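Sorting a desk: file holder or box for bound papers?
Posted in Home Office & Stationery

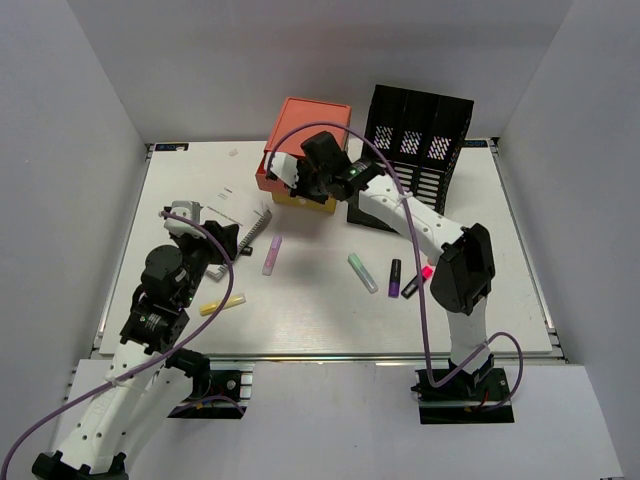

lgillies40
I've got one mesh file holder with three compartments, an orange-red box with a lid, and a stack of papers with a comb binding. Plus highlighters, which end up all over the place. Do bound papers go in the holder or flat in the box? The desk is a Skallden, no drawers.

Roos H
Holder, spine down. You'll want them to hand.

semple_tea
Disagree. Comb bindings catch on mesh. I had a 355 page manual in one of those and the comb sprang open at the bottom. Flat is better.

Roos H
355 pages is a lot thicker than most people have. Mine have stood up since March with no trouble.

Tharushi R
Depends how often you read them. If it's daily, leave them flat on the desk and put the loose stuff in the holder. Highlighters in the box – they roll.

lgillies40
I tried the highlighters in the box. Then the lid stays off all day and it fills up with receipts.

semple_tea
Use a mug.

Tharushi R
Or stand them in the front compartment, if it's deep enough. Mine is a Grundau and they fall over in it.

lgillies40
Will try the front compartment tonight. Papers are staying flat for now.

Roos H
They'll get coffee on them.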